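From: Guangming Ding
To: handheld-grippers list
Subject: Re: left gripper drops tracking mid-fold

On Monday, Smaranda Roman wrote:

> Hi all,
>
> Has anyone else had the left hand go missing partway through a take?
> We're recording cloth folding with a pair of handhelds, and the left
> pose freezes, then jumps sideways and carries on as if everything is
> fine. The recorder never complains. I only caught it on replay, when
> the Barbu arm tried to follow the jump and smacked its fingers into
> the table hard enough to trip the torque limit. No one was near it,
> thank goodness, but one fingertip pad is torn.
>
> Out of 91 takes I've found 16 with the jump. Right hand is clean in
> all of them. I've swapped the battery and redone the calibration.
> Is it the marker block, the firmware, or me?
>
> Smaranda

Hi Smaranda,

Oh boy, yes, we had this one, and it ate most of my January. Sorry about the pad!

First thing, please don't replay any more of those takes on the arm until you've filtered them. We got away with it for a while too, and then ours swung toward the side where people usually stand. Now nothing goes to the robot unless it's been through a speed check (Stendalel has one built in, under the export settings, and it's off by default, grr). Ours rejects any take where the hand moves more than 4 cm between two samples. That's pretty generous and it still catches every jump I know of.

As for the cause, I blamed firmware for ages. I reflashed everything, twice, and wrote a fairly grumpy email to the Skatodik support folks that I later had to apologize for. What we had in the end was two separate problems stacked on top of each other, so check for both.

One was the marker block itself. The screw under it had backed out a hair, so the block could rock when you closed the fingers quickly. You can't see it by looking. Hold the grip still, pinch the block and wiggle — if you feel any click at all, that's it. A dab of threadlocker and a recalibration fixed that half.

The other was how I was holding the thing. When I reach across for the far corner of the cloth, I roll my left wrist inward, and the block turns nearly edge-on to the head camera. The tracker loses it, coasts for a bit, then grabs the wrong face when it comes back. My right wrist doesn't roll like that, which would fit with your right hand being clean.

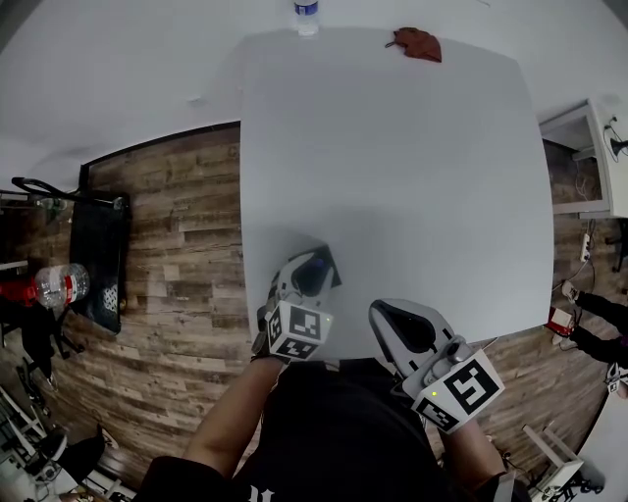 So now I do a little warm-up before every session: both grippers out over the table, slow sweep, roll each wrist as far as it'll comfortably go, and watch the Willier overlay on the monitor to see where it lets go. It takes 2 minutes and I feel silly every time, but I've quit losing whole afternoons. I also don't trust the status light for this anymore. On our units green only means power and link, and it'll sit there happily green with no pose at all.

If you can, send me one bad take and one good one, raw, before any smoothing. The smoothing hides the freeze and leaves you with just a weird fast slide. I'd like to see if yours picks up the wrong face like mine did or if it's drifting some other way.

And could you say how far your table is from where you stand? I moved closer to mine and that helped a bit too, though I changed the lamp the same day, so who knows.

Guangming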